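Napery notes: folding, laying and clearing the cloth napkin

Several members wrote in after the August luncheon to ask why the tables at one end of the hall were laid with napkins to the left of the forks and those at the other end with napkins on the plate. Both placements are correct. They belong to different styles of service, and the two laying teams had been working from different sheets. The notes that follow replace both sheets and apply to all Irkholm dining evenings until further notice. They were drafted by Bronwyn Pomare and checked against the hall's stock by Settimio Bortolotti.

Size and cloth

The hall holds two sizes of napkin. The dinner size is 50 cm square and is used for any meal with a seated main course. The smaller size is for afternoon tea and for drinks with finger food, and should not be laid at dinner even when the large ones run short. We own 170 of the dinner size, all white cotton. Eight of these have been withdrawn for stains that did not respond to soaking and are now kept in the kitchen as polishing cloths. They are marked with a blue thread at one corner. Please check for the thread before folding.

Folding

The standard fold is a plain rectangle: in half, in half again to make a square, then once more. The closed edge faces the plate. Fans, swans, bishop's mitres and anything stuffed into a glass are not used at Irkholm. Apart from questions of taste, a complicated fold requires a good deal of handling, and the diner is about to put the cloth to his or her mouth. Napkins should be folded with washed, dry hands on a clean table, and stored flat if folded the evening before.

Placement

Where the first course is already on the table when guests sit, the napkin goes to the left of the forks. Where the place is empty at seating, it goes in the centre of the plate. It does not go under the forks in either case. Some older members were taught to tuck it there to save width, but the cutlery must then be disturbed to free it.
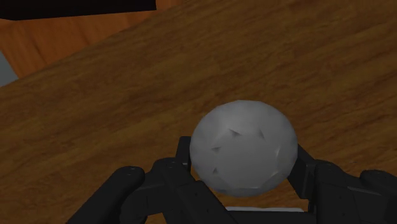

At the table

The napkin is taken up once the host has taken up his or hers, or at once if there is no host. A dinner napkin is opened to half its size and laid across the lap with the fold toward the waist. It is not shaken out. The mouth is blotted before drinking, which keeps grease off the rim of the glass, and the inner face of the fold is used so that any mark stays hidden from the clothes and from the neighbours. Lipstick is best dealt with using a paper tissue beforehand; Settimio asks that this be taken seriously, as it accounts for most of his rewashing.

Leaving the table briefly

This is where the books disagree. One school puts the napkin on the chair, the other to the left of the plate, loosely gathered. Ntombi Joubert argued for the chair on the ground that a used cloth should be out of sight. Against that, the seats in the hall are upholstered and have been marked before. We have settled on the left of the plate, soiled side in. Servers should leave it where it is — refolding a guest's napkin in his or her absence is a restaurant habit and is not wanted here.

At the end

When the host lays the napkin down, the meal is over. Guests place theirs to the left of the plate, neither crumpled nor refolded. A neatly refolded napkin may be mistaken for an unused one and go back into the cupboard, as happened with four of them in the autumn.

Laundering

Count the napkins into the bag before it leaves the hall and write the number on the tag. Wine marks are to be rinsed in cold water the same evening. No fabric softener, please, as it reduces absorbency. Starch is optional and should be light.

Corrections and queries to Bronwyn Pomare, who is at the hall from 4 pm on dining evenings. Jae-in Kwon has taken over the key to the linen cupboard.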